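Workshop Tips: Setting Up a Table for the Pick-and-Place Event

Reading time: 4 minutes

These notes are for teams preparing for the bowl sorting task at the Clarnton meet. They cover the table, the objects and the arm, in the order they should be dealt with. Programming is covered on a separate page.

Table first

Clear the table completely before the arm is powered. Wipe it with a barely damp cloth and let it dry. Crumbs and sawdust under a bowl will let it slide, and a bowl that has moved half an inch is enough to spoil a saved position.

Check the table for rock. Press down on each corner in turn. If one gives, fold card under the leg until it stops. Do not use foam; it compresses during a long session and the table height changes with it.

A clamped base needs checking twice: once cold, and again after 40 cycles. Tighten by hand, then a quarter turn with the wrench. Over-tightening dents a softwood top, and the dent becomes the place where the clamp always wants to sit.

Mats and bowls

A woven placemat under the target bowl is worth having. It keeps the bowl from skating when a gripper finger brushes the rim, and the rings of the weave help with centering. Flat-weave mats are better than thick ones. If the mat curls, leave it under books overnight.

Use wide, shallow bowls for the first month. Deep bowls hide the object from a side camera and force the wrist to come in vertically. Choose two bowls of clearly different colors. Teal and cream work well together, and both stand out against a dark gray mat. Avoid glossy glazes under fluorescent tubes — the highlights confuse a color threshold more than any other single thing on the table.

Mark bowl positions with painter's tape on the underside of the mat and on the table next to it. Tape on the visible side ends up in the training footage, and the team then has to keep it there for the rest of the season.

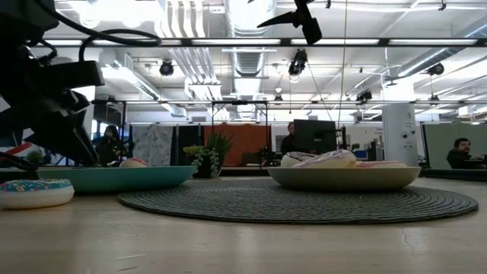 Soft objects in and around the bowls, with the gripper clear of the table.

Soft objects

Plush toys are forgiving. They compress, they do not chip, and they can be dropped all afternoon. They also cause their own problems:

Loose fibers. Run a lint roller over each toy before a session. Fibers collect in the finger joints and on the pads.

Shape memory. A toy squeezed in the same place every time develops a waist. Rotate it a quarter turn between runs.

Stacking. When one toy rests on others, start with the highest. Pulling a lower one first tends to drag its neighbors over the rim.

Similar colors. Two pink toys in the same bowl will be mistaken for each other unless the team has labeled enough examples of both. Start with one of each color and add the second later.

Wash plush in a mesh bag on cold and air dry. A toy that is still damp inside weighs more than it did last week, and the grip force will need to be reset.

Plants and other clutter

The rules allow a decorated table. Potted succulents are a sensible choice: they hold their shape, and they tolerate being moved. Spiky grasses are less convenient, as the tips shift in the draft from a vent. Keep either one behind the working area and outside the sweep of the elbow. Put pots on a saucer if they have been watered that day.

Arm and cables

Leave slack above the arm. The loop should be long enough for the base to turn to both limits without pulling on a connector. Test this with the power off, moving the arm by hand if the model permits it. Brekska arms do; the older Gakska units must be jogged.

Park the gripper pointing down, clear of every object, before anyone reaches across the table. Make this a saved position and call it by the same name on every team laptop. The Sutcliffe team lost 2 of its 4 practice slots last May to a park position that had been saved under different names.

Wipe the finger pads with isopropyl alcohol at the end of each session. Replace them when the texture can no longer be felt with a fingernail.

Cameras

Once a camera is aimed, put a witness mark across the clamp and the rail with a paint pen. A broken line means the camera has moved and calibration must be repeated. Check all the marks at the start of the Tuesday session — cleaning is done on Monday night.

Route camera cables along the rail and tie them at every bend. Use hook-and-loop straps. Zip ties have to be cut, and the cutters will find the cable sooner or later.

Before leaving

Power down the arm, then the cameras, then the computer. Return the toys to the bin marked 2231. Leave the bowls on the mat.

Questions: workshop desk, Clarnton Robotics Club | © Clarnton Robotics Club | Back to top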